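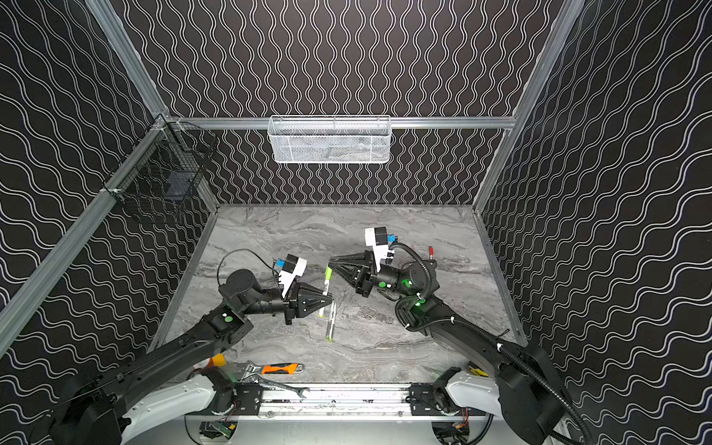
June, 9:40 in the morning, coffee number two

OK, so the finger comparison on the two-arm cell. Fidel wants to know if we stay with the triangular fingers or go over to the Kovwood soft pads, and I said I'd have an answer for him before he orders more of anything.

Test is the marker handoff: left arm holds it upright, right arm comes in from the side and takes it by the tip. I like the lime-cap one because the wrist cameras pick it out so nicely against the gray marble top! The silver pen is next, and I'm dreading it (skinny, shiny, rolls if you breathe on it).

Triangular fingers, marker: 51 tries, 40 clean. Most of the misses were the right gripper closing a hair too high and pushing the marker over. Soft pads, same marker, same script: 10 tries so far, and they grip great but let go late, so the left arm ends up tugging. Ryszard thinks that's the release threshold in the controller and the pads are fine. Could be! I had it at 323 for both sets, which was lazy of me.

Wrist cable on the left arm: keep an eye on the loop when joint five goes past vertical. Didn't snag, but I don't love it.

To do after lunch: drop the threshold for the pads and rerun, then the pen with both sets. Ask Fidel if the Bistow fingers ever shipped. Also put the wrenches away, me.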